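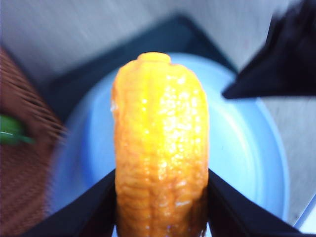 **Figure 2.** Wrist-camera view of the Pomton cell with a corn cob held between the two gripper fingers. A light blue plate on a dark square surface lies behind the cob; part of a woven basket is at left.

### 3.2 Gripper setup and routine care

The tabletop cell at the Encombe laboratory was commissioned in May and is maintained under the schedule developed for the earlier Molcombe installation. Each gripper carries a pair of opposed fingers and a small camera fixed at the wrist. As Figure 2 shows, the fingers enter from the bottom of the image and meet the object on either flank, so that contact at the lower half of an item can be inspected without moving the arm.

Finger alignment is checked at the start of each shift. The operator closes the gripper on a gauge block, compares the position of both fingertips with a stored reference image, and centres the pair using the adjustment screws at the finger mounts. Contact faces are wiped with a lint-free cloth and replaced after 14 days of service, or earlier if the surface has begun to glaze. One pair was withdrawn after 926 grasp cycles when a mounting screw worked loose; thread-locking compound has been specified for all later fittings.

Glossy items require separate attention to exposure. Bright highlights are scattered over the upper and middle portions of the cob in Figure 2, and the kernel rows there are less distinct than those near the base. Exposure is therefore fixed manually before recording, with the plate in place, and the overhead lamps are left at a constant setting. Automatic gain was disabled following repeated shifts in the apparent colour of yellow objects.

The lens is cleaned after the fingers have been serviced, and the camera cable is examined for wear at the wrist joint. Results are entered in the cell log, where an entry of "Ok" releases the gripper for use. Any other entry holds the cell until alignment has been repeated.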